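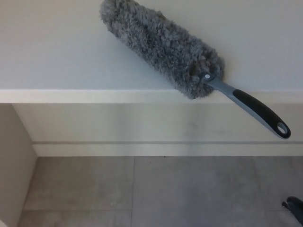

Household Tasks at the Vondráček Open Day
2018-09-21

The Vondráček workshop opened its doors to the public for one afternoon, and I attended as a guest of Nattawut Khunthong, who supervises the household program there. Visitors were admitted in small groups, and each group was given time at 4 stations before moving to the lecture room.

Dusting was the station I had most wished to see. The duster used for the task is an ordinary hand model with a shaggy gray microfiber head, a black grip and a hanging hole at the end of the handle. Left on a white ledge with the handle reaching out past the front lip, it presents the machine with a real question of where to take hold. Mr. Khunthong explained that the soft head is the difficult part. Its outline changes whenever it is touched, so the software is asked to look for the handle first.

The program has collected 3,080 recorded attempts at household tasks, of which 1,000 concern dusting. Attempts that end badly are kept along with the others. I asked whether these were of any use and was told that they are reviewed every January, when the task list is revised.

The remaining stations covered folding towels, sorting cutlery and closing drawers. The drawer station, built on an Idholm cabinet, drew the longest line, and our group had only seven minutes with it. I would have preferred more.

Questions were taken at the end. A visitor from Jaltadley asked when such a machine might be offered for sale. Mr. Khunthong declined to name a year and said that the present work is confined to research. Coffee was then served in the front hall.

Readers who missed the afternoon may wish to know that a second open day is planned at the Skunholm site. Places must be reserved in advance, and children are welcome with an adult.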